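Workshop > Builds in progress > Robotics > Hand-held grippers, pad and marker questions

Posted by Vlasta Janevski, July 14, 2020

vlasta_j
Second pair of hand-held grippers is together, so I'm starting a new thread before the old one gets any longer. Same idea as the pair I built in March: you hold one in each hand, pick things up with them, and the recordings go towards teaching the arm I'm building at home. The arm is called Narnar and still has no elbow. We've got the long table in the shared workshop and I've been working through fruit, balls and cups.
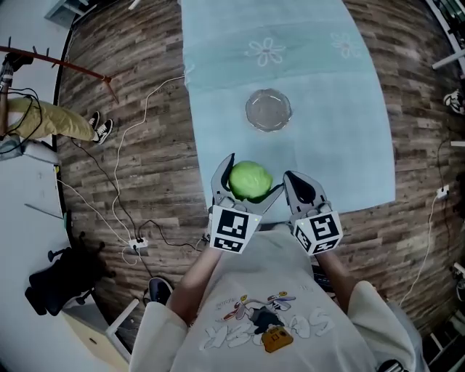
Grip force is what I'd like advice on. The fingers are printed in a fairly bendy filament and I can't decide whether to stiffen them. With a stiff finger the load goes straight to the trigger and you feel it in your hand, with a soft one you feel very little and tend to squeeze too hard. The curved ones will hold a lime by the fingertips, as on the left gripper, but I don't know how much of that is the curve and how much is the rubbery pad. I have 18 spare fingers in two stiffnesses, so I can test whatever people suggest.

Urnard
Leave the fingers soft and change the pads. I had the same trouble and went through three sorts of rubber before I settled on a mesh-faced one. Smooth rubber picks up dust and then it's useless until you wipe it.

kaijage_bench
Disagree with Urnard. Pads wear, and then your early recordings and your late ones don't match. Stiffen the fingers, keep the pads cheap and swap them every 40 runs whether they look worn or not.

Urnard
Every 40 is a waste of rubber. Mine have done far more than that.

vlasta_j
Mesh is what I've gone for on the pads in the next two. Glued, not screwed, which I may regret. The ball in the cup is the task I'm using to compare them.
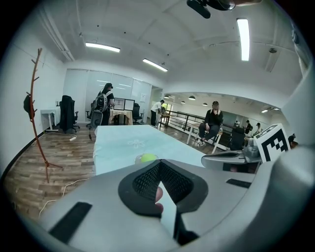 I did 31 runs on that and threw out 8. Six of those were me going in too low and catching the rim. The other two were the marker tracking dropping out when I turned my wrist over. So before I touch the fingers I think I need to sort the marker mount. At the moment it's a printed bracket with two small bolts and it flexes.

Farevance
What's the bracket wall thickness? If it's under 3 mm that'll be your flex. Add a rib down the back and print it on its side.

kaijage_bench
Or use a cube instead of a flat marker. With a cube you've usually got another face towards the camera when you turn your wrist.

Farevance
A cube is heavier and it gets in the way when both hands are close together. I went back to flat ones.

vlasta_j
It's 2.4 mm, so that's one thing to fix. I've got cubes on one pair and flat markers on another, so I can compare. The cubes do knock together if I'm careless. I've also started on the plain ball with no cup, as a simpler task to check the tracking by itself.

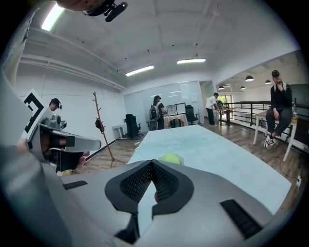
Same start position each time, same person on the grippers, ten runs with the old bracket and ten with a ribbed one. If the dropouts stop I'll go back to finger stiffness. Kaijage, I'll log pad changes in the file names so we can argue about wear with some numbers.

Urnard
Fine by me. Put the rubber type in there too.

kaijage_bench
And the glue. Some of them go hard.

vlasta_j
Will do. Ribbed bracket is on the printer now.

Last updated: 3 replies since the original poster's last edit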